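Oltlow Swap Shelf: Frequently Asked Questions

What is the swap shelf?
It's a free exchange for home-brewed vinegars, syrups and bitters, and we love it! You leave something you made, you take home something a neighbor made.

Do I need to be an expert?
Not at all. Ramiro Villalobos started with one jar of apple scraps and now makes a pear vinegar people line up for (get there early).

How much should I bring?
Small amounts are great. Up to 8 containers per visit, please, so there's room for everyone.
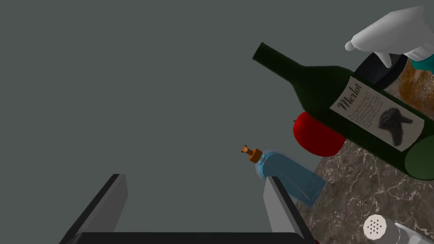
What goes on the label?
Your name, what's in it, and the month you made it. If there are nuts or honey, write that in big letters.

Can I bring fresh juice?
Sorry, no. We don't have a fridge at Oltlow yet.

When is it open?
Every morning from 9 until noon, all year except November, when we move over to the Durán hall for the big tasting. Come to that if you can, it's so much fun!

Who do I ask about recipes?
Mehwish Soomro answers recipe questions at the front desk and is always happy to talk shrubs.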